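# Hekon Gondola Shelving, Series 558

The Hekon Series 558 is a freestanding gondola system for convenience stores, pharmacies and staff shops. It is supplied by Ustow in single-sided and double-sided runs and may be joined to existing Series 558 bays without an adapter.

Each shelf hooks into the slotted uprights and can be set level or at a downward pitch. The pitched setting is intended for packaged snacks and other light goods. 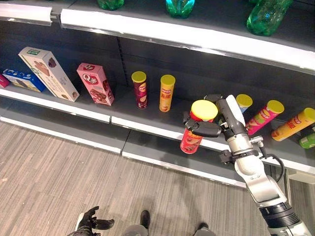

Shelf brackets are sold in pairs. Customers replacing a single bracket should order by the code stamped on the rear tab, as brackets from the earlier Castellanos range have a different hook depth.

**Load rating:** 100 kg per shelf, evenly distributed, in the level position. The rating does not apply to pitched shelves; consult the load sheet supplied with the unit.

**Finish:** powder coat. Clean with a damp cloth and mild soap. Abrasive pads will void the finish warranty.

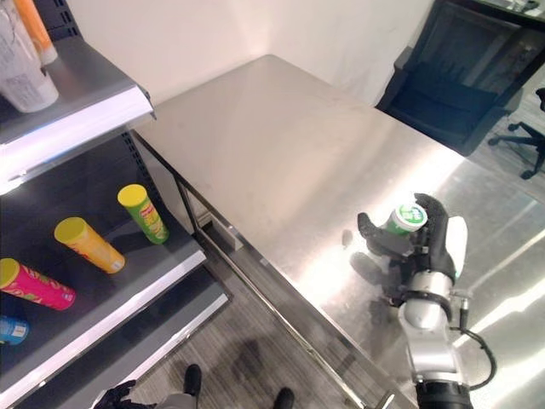 Haris Mengal writes that the price strips on his run came loose after a winter beside the entrance doors, and asks whether the screw-fixed type can be fitted later. Ustow confirms that it can. The Gasero strip kit fits all shelf widths in the series.

**Assembly:** 2 persons. Base feet must be leveled before any shelf is loaded, and end bays must be anchored where the floor is uneven.
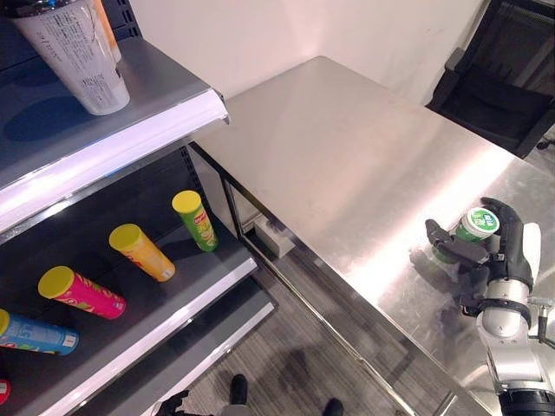
Orders received before noon are acknowledged the same afternoon. The list price for a double-sided starter bay is $3,354, excluding freight. Add-on bays share one upright with the adjoining unit and are quoted separately. Returns of opened cartons require written approval from the Ustow parts desk.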